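Cikdale Open House
Tuesday, July 16, 2024

We took the early bus out to Cikdale for the open house at the Mosus dye works. Entry was free, and 40 people were in our group.

Shaohua Qin led the tour. She started in the yarn store, where cotton arrives on cones from two mills in the south. The works has run since 1966 and has 83 employees, most of them from the valley.

The vat room was the part I had come for. Black is the hardest color to keep, Qin said. It takes three baths, and the recipe was changed in April after complaints about fading. A sample from every batch is washed again and again at 104 degrees and compared with a card kept in a drawer. The cards go back to the first year.
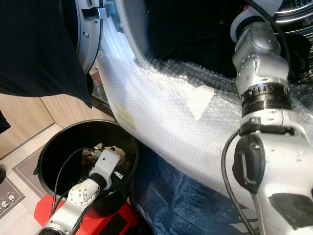
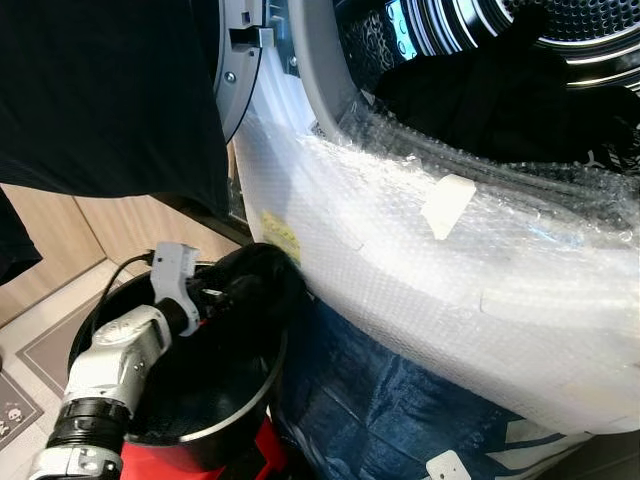 Black clothing and a front loader with its door open.

Lunch was soup and rolls in the canteen, $6 a head. In the afternoon we walked over to the Dela Peña building, where the finished cloth is rolled and checked on a light table. One roll holds 332 feet. The checker marks faults with a string tied at the edge.

The shop sells seconds by the yard. I bought two yards of navy twill. The last bus back leaves at 4:40 from the front gate.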